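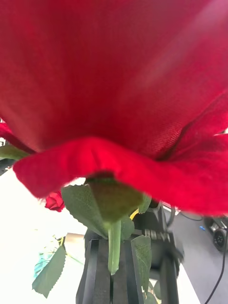 Last updated: 13 October 2019
By Imke Kuhlmann

Slept until nine and woke up with a dry mouth and the bass line from last night still going in one ear. So the anniversary is over. My aunt and uncle have been married forty years, we have all eaten veal about it, and I can have my weekends back until December, when somebody is bound to get engaged.

I drove up Friday after work. The car did its shudder at every stoplight past the river and I turned the radio up, my usual repair. Henrik had promised to look at it and then spent the whole weekend explaining what he would find if he did.

The hall was the one over the Protus furniture showroom, with the stairs that go up, stop to think, and go up again. Reko did the catering. I have no complaint about the soup. The veal had been sliced by someone in a temper, and the vegetarian option was the veal plate with the veal taken off. Viorica ate mine and then her own and said she'd had worse at her wedding, with her ex-husband's mother sitting one chair down.

The seating was Honeylyn's work and she had put 60 of us in an order that made sense to her. I got Bastian on my left, who sells pumps for Ruppert and is happy to tell you what a pump is. Three courses of it. I now know that a household can lose 3,572 gallons a year through a bad seal, and I know it because he wrote it on my napkin and underlined it. I kept the napkin. I don't know why I kept the napkin.

On my right was a cousin's boyfriend who is doing a juice thing. He watched the bread go by the way you'd watch a train you used to take.

Then speeches. My uncle doesn't like to talk in front of people, so he'd written his on one index card, and it was very good, and it took less than a minute. Forty years and he thanked her for driving him to night school. She cried, I cried, Bastian blew his nose on the napkin next to my napkin. Then Henrik got up without having been asked and did twelve minutes on the history of the family boat. The boat sank in 1988. We were all there for the sinking, except the ones who had the luck to be born later.

Dancing. The DJ had a laptop and one idea. I danced with my uncle, who counts under his breath, and with Viorica, who leads. My left shoe gave out during the slow one and I finished the night in Honeylyn's gym sneakers, a size and a half too big, so that I arrived everywhere slightly after my feet.

The gift went over fine. We'd all put in for the armchair and it came to $545, and my aunt sat down in it right there in the hall and wouldn't get up for the cake. They brought the cake to her. I thought that was the best she'd looked all night, shoes off, plate on her stomach, telling the little ones they could each have one turn.

Home by two. Ate crackers standing up.

Today nothing. Laundry, half of it. Called Mom, who wanted to know who wore what, and I could only come up with my own dress and the sneakers, and she went quiet over the sneakers. She wants pictures. I said Honeylyn took them all, so now Honeylyn has a problem.

It rained from lunch on. I still have to take the sneakers back and find out what the shudder is. Soup from a can for dinner, and it was better than the veal. Bed early, if the people upstairs let me.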